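Home Projects Reports Partners Contact

Progress report to the Lehner Fund
Project: Cutlery handling at the table, Drurnisholm kitchen laboratory
Period covered: July to October
Prepared by Réka Barta, with contributions from Andri Ortner and Verena Bühler

1. Purpose of this report

In the grant letter you asked us to answer one plain question: can a machine already do small kitchen chores in a way that a canteen manager would accept? In the first period we tried to answer for wiping and for stacking of cups. The present report is about cutlery. We chose it because Mrs. Gertraud Auer, who manages the canteen at Hekbridge, told us that sorting forks and spoons is the task her staff like the least.

I must say at the beginning that the answer is still "partly". I prefer to write this clearly on the first page, so that the good numbers below are not read too quickly.

2. The work in this period

The task is to pick up one piece of cutlery and bring it to its right place in a container. We work with a table and a clear plastic container, and we keep this arrangement simple on purpose. The arm sees the work through a small camera near its fingers, and it must decide from this view where to close them.

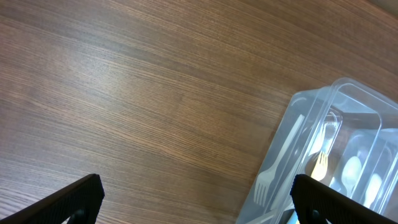 Figure 1. Forks and spoons in the clear container, view from the wrist camera.

The container gives us more trouble than we expected in the proposal. A clear wall shows the table behind it, and it also shows bright lines where the light falls. In August the system several times took such a line for the handle of a utensil and closed the fingers on the rim. Verena Bühler then collected new training material with the lamp in different positions, and since September this mistake is much less frequent. White plastic spoons behind a clear wall remain difficult. Their outline becomes soft, and the system hesitates or chooses a wrong point on the bowl.

3. Results

In total we recorded 2,040 attempts. Of these, 790 were made with the newer control software, which Andri Ortner installed after the summer break. We give only the results of the newer software, as the older one will not be used again.

Single fork on the open table: 98 percent picked up at the first try.
Single fork on the open table, placed correctly in the container: 87 percent.

The difference between the two figures is explained mostly by the placing. The fork is held well, but it turns a little between the fingers on the way, and then it arrives across the other pieces and does not lie parallel with them. For a person this is a small thing — one pushes the fork straight with a finger and continues. The machine does not yet know this movement.

Picking a piece out of the container is not included in the figures. We made only early trials, and I do not want to report a percentage which would change next week.
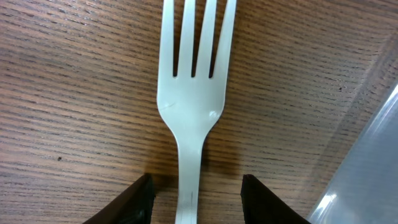 The handle is the part we grasp in all cases. We also tried to grasp at the head of the fork, but a curved and narrow part offers little surface to flat fingers, and the fork slipped too often. With the handle, the important question is how well the fingers are centered before they close. When one finger arrives first, it pushes the fork to the side, and the second try is usually worse than the first.

4. Can it do the chore?

For one fork on a free table, yes. For a full tray after lunch, with mixed pieces lying over each other, no. Mrs. Auer visited us on a Tuesday and watched for over an hour. Her opinion was that the work is careful but too slow, and that her staff would finish the same tray and drink a coffee before the arm is done. We agree with her. Speed was not a goal for this year, but it must be a goal for the next one if the project should be useful for Hekbridge.

5. Changes to the plan

The test with Gulley dishwasher baskets was planned for October. We ask to move it to the next period. Rochelle Sheehan has already confirmed that the baskets can stay with us until spring, so there is no extra cost.

The part of the budget for replacement fingers is almost not used. With your permission we would spend it on better lighting above the table, which would help us with the reflections.

6. Next steps

— Straightening a piece after placing.
— Picking from the container, first with forks only, later with forks and spoons together.
— First measurement of time per piece.

Please send your comments on section 5 to me directly. The lighting must be ordered early, as the supplier needs six weeks for delivery.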